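13 August 2022

Up at 5 with the fan noise in my head. I had left the controller powered overnight, which I swore in February I would never do again, and the left arm had spent the small hours holding itself very slightly off the table like a dog waiting to be told it can have the biscuit. Servo at the elbow too warm to keep a finger on. Switched off, made coffee, apologized to the electricity bill.

So the state of Dravano, for the record, because last week's entry was mostly swearing:

- right arm goes where I tell it
- left arm goes where it thinks I meant
- wrist camera mount printed again, thicker, 36 grams, ugly
- laundry still on the furniture

The new mount is the fourth. The first one snapped, the second one fit a camera I don't own (my own calipers, my own eyes, no excuse), and the third sagged when the wrist turned over, so that every picture came out looking at the ceiling like a bored teenager. This one has a rib down the back and I put 2 screws through it where there used to be one and a prayer. It doesn't sag. It also blocks the cable, so the cable now goes the long way round and is held on with tape. I will fix that properly. I have written that sentence in this diary before.

Spent the morning on finger alignment. The Endus board has a calibration routine that takes you through it in a pleasant manner and then saves nothing unless you hold the button down while it says it's done. I found this out the third time. The manual has it on the last page under "Notes," between the recycling symbol and the warranty. Wrote it on masking tape and stuck it to the lid: HOLD THE BUTTON. My lid is now mostly masking tape.

After lunch, the sofa. The bench is fine for blocks and cups, but the whole point of this machine, the promise I made out loud in front of the household when I took over half the garage shelf, was that it would pick up clothes. Clothes on a bench are cheating anyway. A bench is flat and hard and forgives you when you come in low. A cushion gives, and then the fingers are pushing into upholstery and the motors are humming a note I have come to dread.

I set the hover height high to start with and took it down in small steps, checking the wrist view each time. Red thing with the white trim on the left, fingers open over the cushion, a loose end of red already hanging just below the left one. I was rather proud of how level they looked.

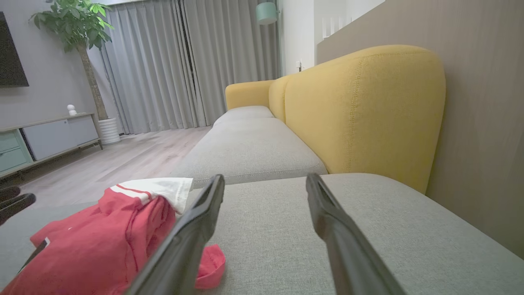 Sent my numbers to the Visine forum, where Trình read them and wrote back inside the hour that I was solving the wrong problem: stop fussing over the height, let the fingers touch the fabric on purpose, back off as soon as the current rises, and close from there. Soft things don't care about a few millimeters, apparently, and I had been treating a shirt as if it were a circuit board. There was also a line about my grip speed that I'm not going to copy down.

Annoying, and right. I had spent 20 evenings writing code to avoid touching things with a machine whose only job is touching things.

Put the change in before dinner. It's a small loop: lower, read the current, lower, read the current, stop at the bump. The first try stopped in midair because I had the threshold so timid that the arm's own weight counted as a sofa. Doubled it. The second try went down, met the cushion, and came back up a hair, all by itself, and I made a noise that brought somebody to the door to ask if I was hurt.

Then it closed on the cloth and lifted, and up came one fold, with the rest hanging off it. Held for as long as it took me to reach for the notebook. Dropped it on the floor. I'm writing that down as a success with a comment.

The next three tries got nothing, nothing, and the edge of the cushion, which it would not let go of. I had to pull the plug. There's no mark on the fabric that I can find, and I looked with a flashlight before anybody else could.

The left arm I have not touched. It had one job today, staying folded out of the way, and it kept drifting in from the side as if it wanted to help. Loose horn screw, I think, or the same zero offset that ruined last weekend. I'd bet on the offset and check the screw first, as it's the cheaper thing to be wrong about.

For tomorrow: rubber on the fingertips. They're too slick for cotton and I've known it for weeks. There's a bicycle tube in the garage with a hole in it that I was keeping for precisely no reason. Cut strips, glue, let it cure the full time on the packet instead of the time I feel like. Move the kill switch to where my left hand actually rests. Log the current to a file so I can stop reading it off the screen and shouting it at myself.

Power is off at the wall this time. I went back down to check.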